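Prodholm Adds Pre-Printed Spacing Marks to Its Steel Conduit

Thu 27 July

I don't usually get worked up over conduit news, but this one made me put my coffee down. Prodholm is going to start shipping its galvanized steel conduit with measurement marks printed right down the length of every stick. Inches on one side, strap spacing on the other. If you've ever stood on a ladder trying to hook a tape over the end of a ten-foot pipe while your other hand holds a pencil, you already know why I'm excited!

The marks come on the three smallest trade sizes first, half inch through one inch, and the company says the bigger stuff will follow in January if the first run sells. I asked the folks at the Bostcombe supply counter whether they'd seen any yet, and they had a bundle sitting on the rack by the door (they let me walk off with one stick, thank you very much). The ink is dark blue and it goes all the way around at each foot mark, so you can read it no matter how the pipe has rolled. The inch ticks are shorter and only on one side. Small complaint there, but I'll live.

Now, does it rub off? That was my first question too. I dragged my stick across the garage floor, wiped it down with a rag and some cutting oil, and ran it through my hand bender five times. The printing got scuffed at the inside of each bend, where the shoe grips it, and everywhere else it stayed readable. I wouldn't trust a half-missing tick for a tight offset, so keep your tape on your belt. For straight runs and rough cuts, though, I was cutting faster than I have in years, and I'm not a fast guy.

The strap marks are the part I think inspectors are going to like. There's a little diamond printed where your first support should land coming off a box, and then another set farther down the run. You still have to follow your local code and whatever your inspector likes to see, and Prodholm says so in pretty big letters on the bundle tag. Good. I've worked in enough towns to know that what flies in Bostcombe gets you a red tag over in Himham.

On price, the counter told me it runs 3 cents more per foot than the plain kind. On a kitchen remodel you won't even notice. On a warehouse job you might, and I could see the bigger outfits passing on it and sticking with their own layout crews. Prodholm has also set a minimum of 500 feet for direct orders, so if you're a one-truck shop like me you'll be buying through a distributor anyway. Phelan, the distribution center that feeds most of the counters in our end of the state, has 1,012 bundles coming in on its first order. My counter guys figure they'll see a regular supply by the end of summer.

Fittings don't change at all. Same couplings, same connectors, set screw or compression, take your pick. I tried both kinds on my sample and the ink didn't get in the way of either one, which was a worry of mine because painted pipe can be a real bear to push into a compression fitting. 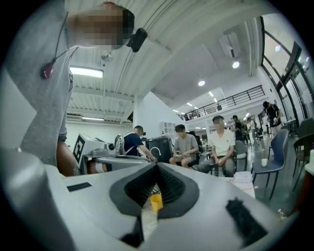

My other worry with any new pipe is what it does to my hands and my tools, because I'm the one wrestling it overhead all day. The printing isn't slick, or at least mine wasn't, and with gloves on I couldn't tell the marked pipe from the plain. Your grip is most of the job up there anyway. I'll take ridged black rubber like on those two finger pads over smooth plastic any day of the week, and I've wrapped more than one tool handle in it over the years. I'd tell you to leave the necklace in the truck before you lean over a bender, too, since a pendant hanging on a cord is right at the height where the handle comes up. I learned that one with a set of keys on a lanyard, and I'll spare you the rest.

A few odds and ends before I get back to work. The marked conduit carries the same listing as the plain, according to the tag, and you can mix the two on one run if you don't mind the look. Exposed work in a restaurant or a nice office might be another story, so ask your customer first (or turn the ink toward the wall, and paint over it if they're still fussy). Aluminum isn't part of this, and neither is PVC.

The Bostcombe counter is handing out one-foot samples while they last, and they open at six.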